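Log, second evening in the Grarside unit. December. Started at 18:00, stopped when my knees objected to the floor.

Main job was the laundry corner. I had put it off because it involves lying down with a flashlight. The wall there is plain and the floor is a smooth light gray, so anything dropped can be found again, in theory. I lost a washer anyway. M6, zinc. It will surface when I am barefoot.

Bolt check first. The Tamiru frame came with an assembly sheet that gives torque for the upper fixings and says nothing about the feet. I did the feet by hand, a quarter turn past snug, and will recheck in January. The slotted rail takes the shelf hooks at any height I like. Settled on 800 mm for the lower shelf, measured from the floor to the top face. That clears the basket with a hand's width to spare, and it means I can pull the basket straight out without tipping it.

Casters: the Sollex ones I ordered as spares have a stem that is too long for this foot. They go back. The originals are small but they turn, and the rack has to move only when I mop behind it.

Basket and trim on one side of the job, floor and casters on the other.

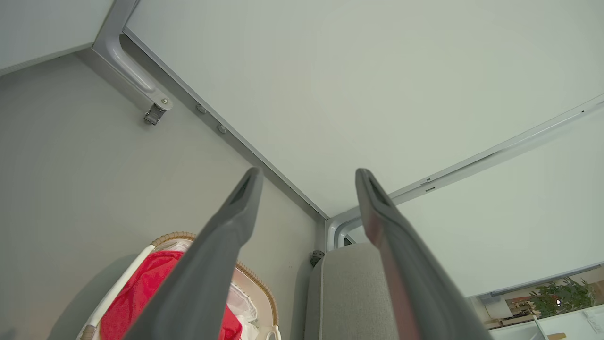
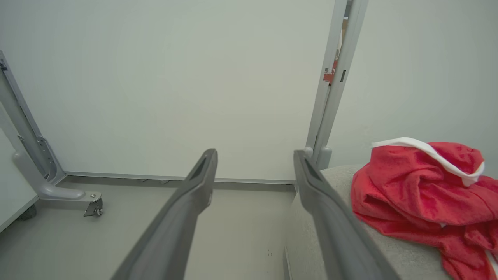
Next item was the sorting. I am trying a rule of one basket and no second pile. Anything that does not fit gets washed that night or waits on its owner's shoulder. The red thing goes in a cold cycle by itself until I trust the dye. I have lost white cloths to that kind of optimism before and own several pink ones as a record of it. Test: damp white rag, press for two minutes on an inside seam, look at the rag under a decent light. Did not get to it tonight.

Overhead cabinet: nothing goes in until I have the load figure. The Pliltau manual lists shelf loads for the tall unit only. Wrote to them last month, no reply. Until then the detergent stays on the lower shelf of the rack, 500 g scoop box on the left, the big bag decanted into a jar with a lid that closes properly. Softener is finished and I am not replacing it. The towels absorb better without it.

Drying remains the weak point. With the door shut the room holds moisture well into the morning. I put the cheap hygrometer at shelf height and left it overnight with the door open and then overnight with it shut. The shut reading was higher by 18 points. Door stays open. If that is not enough I will price a small fan, but I would like one more week of readings first, taken at the same hour, before spending money on it.

Wiped the baseboard last. One pass with a barely wet cloth, then dry. It had collected more dust than the time since move-in would explain, so I assume it was never cleaned after fitting.

To do: return casters, find washer, dye test, write to Pliltau again. Need felt pads too, the thin kind. Finished at ten, ate standing up, bed.

Contact | Copyright, all entries by the author | Back to top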